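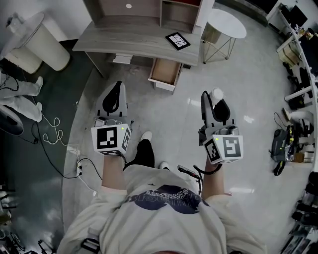

Has anyone got hand-held grippers tracking well at home? Mine drop out whenever I reach into a drawer. The build notes say the black-and-white markers on the white cubes are all you need, and I don't believe it. I've spent 50 hours on this.
**Ieuan Ellis**

**Llinos Morris**
Glare, I'd bet. Glossy tile throws light everywhere. Put a rug down and test again before you buy anything. I doubt the notes were tested outside a lab.

**Shayne Ashby**
Bigger cubes. Worked for me, mostly.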